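Workshop notebook, January, after lunch

Notes on sponsor decal layout and rear shock, Prokik bike (not pictured)

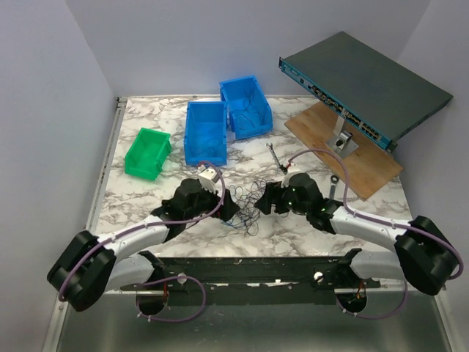
I want to get all this down while it's fresh, because Simin will be picking up the second half of the job and I know from experience that my memory for torque settings and phone calls gets worse by the hour.

First the stickers, since that's what everyone keeps asking me about! The renewed deal with Womarport means their logo moves up from the fork guards to the radiator shrouds, both sides, and Cundo slides back to the side number plates. Raphaël sent the new art last night and it looks lovely, much cleaner than last season's. The trouble is that the Womarport blue sits right on top of our own blue, and from across the paddock you can't read a word of it. I asked him for a version with a white outline and he was very nice about it, considering this is the second time I've sent him back to the drawing board. He wants to know how wide. I said 2 mm, but I'd like to see it on a real shroud before we print the full run of 100 sets. Please, nobody order anything yet.

Old graphics came off the left shroud fine with the heat gun on low. The right one fought me the whole way and left glue everywhere (citrus cleaner, a rag, and a good deal of patience). There's a cloudy patch near the lower bolt hole that I don't love. It will be under the new sticker, so I'm letting it go.

Now the shock. Arnaldo came back from the sand track saying the rear was kicking on the braking bumps, mostly late in the moto when he's tired and sitting down more than he should. He says that last part himself, so I'm allowed to write it. We went 3 clicks softer on high-speed compression and left rebound alone. He liked it better but thought it wallowed a bit on the jump faces. My feeling is we should put one click back and look at sag next, as the spring has been in there since before the holidays and I never rechecked it. Gertraud thinks it's the linkage bearings. She may well be right, she usually is, and I did feel a little notchiness when I swung the arm with the shock out. New bearings are on the shelf from Baptista, top left, behind the chain lube.

Rear wheel: two loose spokes on the drive side, snugged up and marked with paint pen. Check again after the next ride.

Helju called about the photo day. They want the bike clean, on the stand, in full new colors, with plate number 294 in the new font. I told her yes to everything except the font, which has to be legible enough for the lap scorers, and she's going to ask.

For Simin, when you get in: linkage bearings first, then sag with Arnaldo in full gear, boots and all. The test shroud is hanging on the hook by the compressor. Coffee is low again.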